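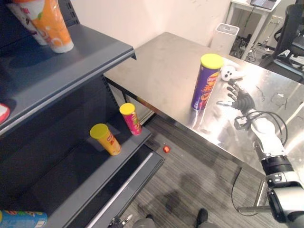
4.2 진열 보충 작업의 재배분

매장 진열 업무에서 보충 작업은 통상 운반, 개봉, 적재, 전면 정렬의 네 단계로 기술된다. 기존의 직무 분석은 이 단계들을 한 사람의 연속 동작으로 취급하였고, 소요 시간도 단계 구분 없이 진열대 단위로 기록하였다. Fletix 도입 이후 Josdale의 Wesusport 시험 매장에서는 적재 단계가 양팔 로봇으로 이관되었고, 나머지 단계는 진열 담당 직원에게 남았다. 그림 2에서 로봇의 다지 손은 금속 작업대 위에 세워진 보라색 원통형 용기 바로 옆에서 손가락을 벌리고 있으며, 왼쪽 진열대 하단 선반의 노란 뚜껑 용기 가운데 앞쪽 것은 약간 앞으로 기울어 있다. 본 연구가 관심을 두는 지점은 이와 같은 기울어짐을 누가, 어느 시점에, 어떤 권한으로 바로잡는가이다. 종전에는 적재하는 사람이 손을 떼기 전에 처리하던 미세 조정이 이제 별도의 과업으로 분리되었고, 이 과업에는 도입 당시 명칭도 배정 시간도 없었다.

관찰은 8월에 시작하여 82개 근무조를 대상으로 하였다. 연구진은 근무조마다 직원이 로봇 작업 구역에 들어간 시각, 나온 시각, 진입 사유를 기록하였으며, 로봇 측 기록은 제어 프로그램이 남긴 적재 단위의 로그를 사용하였다. 분석에 포함된 적재 시도는 2,000건이다. 로봇 로그와 현장 기록의 시각이 어긋나는 경우에는 현장 기록을 기준으로 삼았다. 마지막 자료 동기화는 2024-10-27에 이루어졌고, 이후의 소프트웨어 변경은 본 절의 분석에 반영하지 않았다.

진입 사유는 사전에 정한 분류표에 따라 부호화하였다. 초기 분류표에는 '낙하', '정지', '오인식', '기타'만 있었으나, 예비 관찰에서 '기타'의 비중이 지나치게 커져 '자세 교정'과 '작업대 재배치'를 추가하였다. 자세 교정은 선반에 놓인 상품의 방향이나 기울기를 사람이 손으로 고치는 행위를 가리킨다. 작업대 재배치는 로봇이 집기 쉬운 위치와 방향으로 상품을 다시 놓는 행위이다. 두 범주 모두 로봇 로그에는 남지 않는다. 로봇의 관점에서 자세 교정은 이미 종료된 과업에 대한 개입이고, 작업대 재배치는 아직 시작되지 않은 과업에 대한 개입이기 때문이다. 따라서 로그만으로 산출한 자동화율은 사람의 작업량을 체계적으로 낮게 잡는다.

부호화는 연구자 2인이 독립적으로 수행하였다. 불일치는 대부분 '오인식'과 '작업대 재배치'의 경계에서 나타났다. 직원이 로봇의 정지를 예상하고 미리 상품을 돌려놓은 경우, 이를 오인식에 대한 대응으로 볼 것인지 준비 작업으로 볼 것인지가 쟁점이었다. 논의 끝에 로봇이 정지 신호를 내기 전의 개입은 모두 작업대 재배치로 처리하였다. 이 규칙은 예방적 개입의 양을 드러내는 데 유리하지만, 직원의 예상이 틀린 경우까지 포함한다는 약점이 있다.

관찰된 변화 가운데 직원들이 면담에서 가장 자주 언급한 것은 작업 리듬이다. 적재를 직접 하던 때에는 한 진열대를 마치고 다음 진열대로 이동하는 순서가 분명하였다. 로봇 도입 이후에는 개봉과 운반을 하는 도중에 로봇 작업 구역을 살펴야 하며, 개입 시점은 로봇의 진행 상태에 따라 정해진다. 직원들은 이를 '끊긴다'는 말로 표현하였다. 허리를 숙이는 동작이 줄었다는 평가도 같은 면담에서 나왔고, 특히 하단 선반을 맡던 직원이 이 점을 긍정적으로 보았다. 두 평가는 서로 배타적이지 않았으며, 한 직원이 둘 다 언급한 경우도 있었다.

원통형 용기는 이 재배분이 특히 뚜렷하게 나타나는 품목군이다. 바닥 면적이 작고 높이가 있어 세워 놓으면 기울기에 민감하고, 눕혀 놓으면 구를 수 있다. 그림 3의 선반에는 오른쪽 끝부분에 용기가 세워져 있는 반면 왼쪽과 중앙에는 누워 있는 용기들이 있으며, 그 사이에 빈 구간이 있다. 로봇의 오른손은 빨간 용기를 흰 뚜껑이 위로 향하도록 쥐고 있다. 이러한 혼재 상태에서 사람이 내려야 하는 판단은 하나로 정해지지 않는다. 누운 용기를 먼저 세울 수도 있고, 로봇의 동작이 끝날 때까지 기다릴 수도 있으며, 작업을 중지시키고 선반 전체를 다시 정리할 수도 있다. 작업 지침서에는 정지 상태에서의 개입 절차만 기재되어 있고, 동작 중의 대기 여부에 대한 규정은 없다.
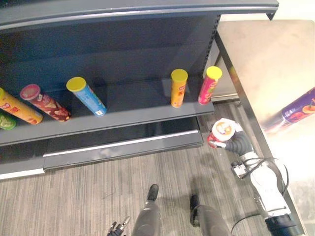
Parvaneh Fallahi는 본 절의 초고에 대한 서면 의견에서, 개입 횟수만으로는 업무 부담의 변화를 말할 수 없다고 지적하였다. 그에 따르면 진열 담당 직원의 피로는 손을 움직인 횟수보다 시선을 거두지 못하는 시간에 더 가깝게 대응하며, 구역 밖에 서서 로봇을 지켜보는 시간이 근무 기록에서 '대기'로 분류되는 한 그 부담은 임금 체계에도 인력 배치에도 나타나지 않는다. 그는 또한 "사람이 기다리는 동안 하는 일에 이름을 붙이지 않으면, 다음 인력 산정에서 그 시간은 여유로 읽힌다"고 적었다.

이 지적을 받아들여 감시 시간을 별도 항목으로 분리하였다. 감시 시간은 직원이 구역 경계로부터 로봇의 동작을 볼 수 있는 위치에 있고, 다른 과업을 수행하지 않으며, 몸을 로봇 쪽으로 향하고 있는 구간으로 조작적으로 정의한다. 시선 자체를 측정하지는 않았다. 시선 추적 장비의 착용은 직원 측과의 사전 협의에서 거부되었고, 연구진은 이 결정을 따랐다. 따라서 여기서 정의한 감시 시간에는 실제로는 휴식에 해당하는 구간이 섞여 있을 수 있으며, 반대로 상자를 개봉하면서 로봇을 곁눈으로 살핀 구간은 빠져 있다.

감시의 분배도 균등하지 않았다. 로봇의 정지 양상에 익숙한 직원에게 감시가 집중되었고, 해당 직원은 본래 맡은 구역의 보충을 뒤로 미루는 일이 잦았다. Tianyou Yu가 작성한 교대 인계 양식에는 처음에 정지 횟수와 낙하 상품만 적는 칸이 있었으나, 이후 '미리 손본 것'이라는 칸이 추가되었다. 이 칸에 적힌 내용은 짧고 형식이 일정하지 않지만, 로그에서 확인할 수 없는 예방적 개입에 관한 유일한 문서 자료이다. 직원에 따라 상품명을 적기도 하고 선반 위치만 적기도 하여 정량 분석에는 사용하지 않았다.

숙련의 인정 문제도 여기서 발생한다. 어느 품목을 작업대에 어떤 방향으로 놓아야 로봇이 정지하지 않는지에 관한 지식은 현장에서 형성되었고, 설비 공급사인 Wallner의 교육 자료에는 포함되어 있지 않았다. 교육 자료는 전원 투입, 비상 정지, 구역 진입 순서를 다루며, 상품의 배치는 '인식 가능한 위치'라는 표현으로만 언급된다. 직원들은 이 표현을 각자 해석하였고, 근무조 사이에 서로 다른 배치 관행이 생겼다. 한 근무조가 세워서 준비한 상품을 다음 근무조가 눕혀 다시 놓은 사례가 관찰되었는데, 양쪽 모두 자신의 방식이 정지를 줄인다고 설명하였다. 본 연구의 자료로는 어느 쪽이 옳은지 판정할 수 없다.

직무 기술서의 개정은 관찰 기간 중에 이루어지지 않았다. 매장 관리자는 면담에서 적재 업무가 줄어든 만큼 고객 응대 시간을 늘릴 계획이라고 밝혔으나, 이 계획의 산정 근거는 로봇 로그에 기록된 적재 건수였다. 자세 교정, 작업대 재배치, 감시 시간을 포함하여 다시 산정할 경우 이동 가능한 인력의 규모는 달라진다. 재산정에 사용한 가중치와 그 민감도는 4.3절에서 다룬다.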